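Reference > Robot learning > Data collection faults > Marker loss

Marker loss in hand-held gripper recording

Last revised in April – Awuor Chege

Marker loss is a fault in hand-held gripper recording in which the tracking system stops reporting a valid position for a device while the rest of the recording continues. The fault is also called pose dropout. In most software it produces no alarm. The video stream, the jaw opening signal and the time stamps go on being written, and the missing positions are either left blank or filled by the tracker's own prediction. Filled positions are the more serious form, as they pass simple checks for completeness and can reach a training set.

The term covers faults of tracking only. Failure of the grip itself, jammed jaws and dead batteries are treated under separate headings.

Background

In hand-held recording, an operator carries out a task with a gripper in each hand. The jaw motion and the path of each device are later used to train a robot arm with a matching end tool. The path may be worked out from a camera on the gripper, from printed markers seen by another camera, or from both. Printed markers are square black-and-white patterns, commonly fixed to the faces of a cube so that at least one face can be seen from most angles. Some setups place a further marker on a harness worn by the operator to give a body reference.

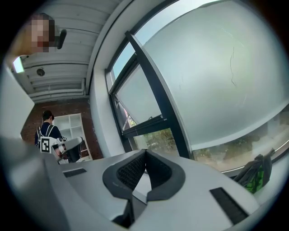

A marker pose is computed from the four corners of the square pattern. If one corner is hidden, most detectors reject the whole face. If all four are seen but the face is turned nearly edge-on, the corners are accepted and the computed angle becomes unstable. A small error in corner position may then flip the estimate to a second, mirrored solution. The recorded gripper seems to rotate sharply and return, with no such motion in the hand.

Causes

Self-occlusion is the most common cause. The forearm, the sleeve or the second gripper passes between the camera and the marker. It is frequent in two-handed work, where the devices cross close to the body, and in tasks carried out near the floor.

Glare and uneven light form the second group. A marker moving from a shaded area to one lit by a window may be overexposed for several frames before the camera adjusts. Frosted glass softens the light but can still give a bright field behind the device, against which the white margin of the pattern is lost. Matte printing reduces surface glare and has no effect on backlighting.

Duplicate identity is less frequent and harder to trace. Where two markers with the same pattern are in view, the tracker may jump from one to the other. The resulting path is smooth on each side of the jump, so a smoothing filter tends to hide it. The risk rises where several operators record in one room.

Mechanical shift happens when a marker block is knocked or works loose from its mount. Detection stays good and the data look clean, but every position carries a fixed offset from that point on. Strictly this is a calibration fault. It is listed with marker loss because it is found by the same checks.

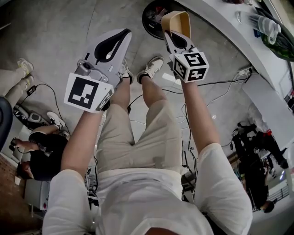
Two hand-held grippers with marker cubes, seen from the operator's viewpoint; the right device holds a tan strip.

The Vuvari case

A well-documented instance comes from the Vuvari recording program, which collected two-handed floor and table tasks with Lutance tracking software. A review by Muthoni Mutiso examined a batch of 114 recordings after a trained arm began to make a short sideways movement before closing its jaws. The movement was absent from the task instructions and had not been taught by any operator.

Mutiso found that 16 of the recordings contained filled positions in the approach phase. In each of them the right marker had been hidden by the left forearm, and the software had carried the last known velocity forward until the marker was seen again. The correction back to the true position appeared in the data as a fast sideways step. A further 2 recordings showed a fixed offset consistent with a shifted marker block.

The arm struck the edge of a fixture during a test at reduced speed. No injury was reported. The affected recordings were withdrawn and the policy was retrained – a step that removed the sideways movement but left a slower approach, which the review did not explain.

Detection

The usual check compares the marker path with a second source, such as the inertial sensor in the gripper. A position step with no matching acceleration indicates a filled gap or an identity jump. The Skarkov method applies this test over a sliding window of 5 frames and marks the recording for review if the two sources disagree. Longer windows miss short flips.

Fixed offsets call for a different test. The operator returns both grippers to a known rest position at the start and end of each recording, and the two readings are compared.

Prevention

Common measures are:

– a unique pattern for every marker in the room, including harness markers
– a second camera placed to the side of the work area
– storage of a validity flag with each position, with prediction switched off at recording time
– inspection of marker mounts before each session

Floor cables are a related safety matter. An operator whose attention is on the grippers has a poor view of the ground behind, and a trip can injure the operator as well as shift the markers. The Mohamedi guidelines call for cables to be routed along the edge of the work area or covered.

See also: Pose estimation; Hand-eye calibration; Time stamp drift; Jaw encoder faults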